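How to route and tie cables so they stop failing at the bend

Most advice on cable management is about looks. Somebody buys a bag of ties, pulls everything flat against the desk leg, takes a photo and calls it finished. Then in May the monitor starts blinking and they blame the monitor. I fix sit-stand desks, hinged lamps and swing-out wall mounts for a small repair outfit called Steltgate, and I have come to distrust any cable that looks too neat.

This page covers cables on things that move. If your desk never goes up and down and your lamp stays where it is, tie it however you like and skip the rest.

Before you buy anything

You'll see kits sold with sleeves, clips, magnetic trays and a little brush. The Plilico kit I was handed last year had 191 pieces in it, and I used two kinds. What you need is plain nylon ties or hook-and-loop strap, a pair of flush cutters, a strip of masking tape and a pen. If you already have those, put your wallet away.

Find the bend

Move the thing through its whole range, slowly, with the cable hanging loose. Watch where the cable wants to fold. Mark that spot on the frame with masking tape. Do it again in the other direction, because it's often a different spot, and people who check only one direction end up tying right on top of the second one.

A cable should never be tied at the joint. Tie it on the rigid part before the joint and on the rigid part after it, and leave the slack between the two. I know it looks sloppy. There are plenty of guides that tell you to pull the slack out and hide it in a sleeve, and I would like to see those desks after a winter of use.

How much slack

I don't trust the formulas. The usual rule gives a bend radius as a multiple of the cable's thickness, and it's fine for a cable that gets bent once and left there. For one that moves every day, do this:

Put the joint in the position that needs the most cable.
Hold the cable against your two tie points and pull it until it's just straight.
Let out more until it hangs in an easy curve.
Go to the opposite position and see where the extra goes. If it kinks, folds back sharply or drops into a hinge, move the tie points and start over.

On a standard two-leg desk I leave 11 inches of extra at the crossbar. Yours may want less. Measure it.
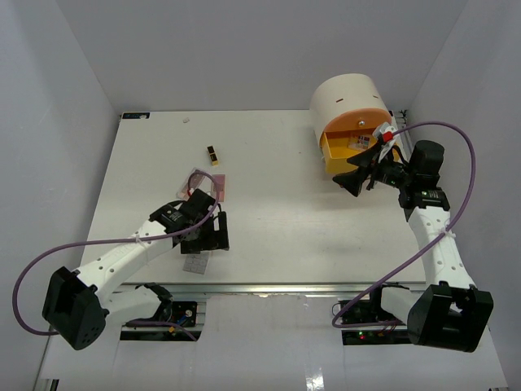
A white tie holds the purple cable to the link, with a wide loop left free near the base.

Tightening the tie

Snug, and no more. You should be able to twist the cable a little under the tie with your fingers. If the jacket bulges on either side, cut it off and use a new one. Tie guns are quick, but the cheap ones pull as hard as they feel like, whatever number is on the dial.

Cut the tail flush. A tail cut at an angle will open up your forearm the next time you reach under there, and it will rub on the neighboring cable too.

What about spiral wrap and cable chains?

Duangjai Duangkaew, who trained me, swears by spiral wrap. I'm not convinced. It keeps a bundle together, but it also makes the bundle stiff, and a stiff bundle pushes its bending to the ends where the wrap stops. If you must use it, end the wrap well away from the joint.

Cable chains do work when they're sized right. The one that came with my Inthanon desk was packed so full that the links couldn't close. Leave some empty room inside, and lay the cables side by side so they don't cross.

Checking your work

Run the desk or arm up and down ten times while you listen. Scraping means a cable is touching something. Then leave it alone and look again on Friday, or whenever you've had a few days of normal use. Ties on a painted surface tend to creep, so put a pen mark on each side of the tie when you fit it. If it has moved off the marks, wrap one turn of cloth tape around the frame underneath and fit a new tie.

Always unplug before you cut an old tie off. Slide the cutter in from the side, flat to the cable, and never dig down with the tips.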